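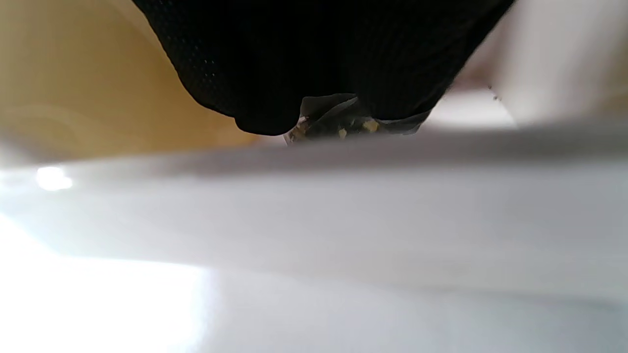 Black mesh and crumpled film at the white rim, with yellowish fragments, station 2.

Ticket: Open day demonstration, station 2 – repeated release faults
Raised by: Diễm Huỳnh, Visitor Programs, Judora
Assigned to: Gil-soo Heo, Kwon Automation Support
Priority: High
Status: Resolved, monitoring

Last updated: 4th October

Reported issue
During the morning demonstration at the Brostitz hall, the arm at station 2 stopped during the release step and displayed a grip fault. The operator cleared the fault and resumed the program, but it recurred on the next cycle. Visitors were directed to station 1 while the matter was investigated. Station 1 was not affected.

Environment
Tremorum controller, standard demonstration program. Release delay set to 40 milliseconds. The cycle counter read 4,000 at the last service in January.

Entry 1 – G. Heo
Remote session opened. Motor current and joint temperatures are within limits. The log shows that the controller expects an open signal before the jaws have finished travelling. Please confirm whether the program was changed for the open day.

Entry 2 – D. Huỳnh
The travel speed was lowered at the request of our safety adviser. No other settings were changed. Please also note the film and the small yellowish pieces under the black mesh. Staff have been asked to leave the station as it is until you advise.

Entry 3 – G. Heo
Thank you. The lower speed applies to the jaws as well as the arm, and the release delay was not adjusted to match. I cannot attribute the fault to the material at the rim on the evidence available, but it should be cleared before the next run. Please do the following:
Press the stop button and isolate the station.
Remove the mesh item, the film and the fragments by hand.
Wipe the white surface and let it dry.
Set the release delay to 80 milliseconds and run 20 cycles with the barrier closed.

Entry 4 – D. Huỳnh
Completed as instructed. All test cycles finished without a fault. The afternoon demonstration ran for nearly 40 minutes and the colour of the status lamp remained green throughout.

Entry 5 – G. Heo
Noted. The revised delay has been saved to the demonstration profile. The ticket will remain under monitoring until the next scheduled visit – please add any further fault codes to this record.

8 comments
2 shares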